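From: Vignesh Shetty
To: home-automation list
Subject: Re: Chores, where things stand in September

Geetha Devadiga wrote:
> Dralix says its two-arm unit is ready for light housework.
> Has anyone on the list run one on cloth for more than an
> afternoon? I have 35 rooms to turn over and no patience
> for demos.

Geetha,

We don't have the Dralix unit, but we have run a comparable two-arm setup on wiping, cup handling and cloth work. Our log stands at 1,794 attempts. Rigid items are fine. Cups go from shelf to counter at a pace you could live with, provided the shelf is open and the cups aren't nested.

Cloth is the weak point. Of 144 attempts at spreading a wrinkled cover flat, most stalled at the first grasp – the fingers close on two layers, or on none. Kamala rewrote the edge finder in the spring and it helped on dark fabric. White on white is still poor.

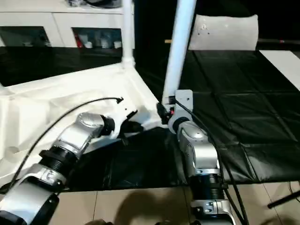 Can a machine do a full room turnover without a person standing by?
Not at present; it can do parts of one, and someone has to reset it between parts.

For your 35 rooms I would look at the fixed tasks first. Folding towels at one station, same size, same stack height, is within reach. Making beds is a different problem, and I wouldn't budget for it on the strength of a vendor video.

Ask Dralix for unedited runs on your own linens, at least 6 in a row, with the failures left in. Meenakshi asked Cluvia for the same and got them, so it's a reasonable request.

I can send you the grasp log as a plain text file if it's any use.

Vignesh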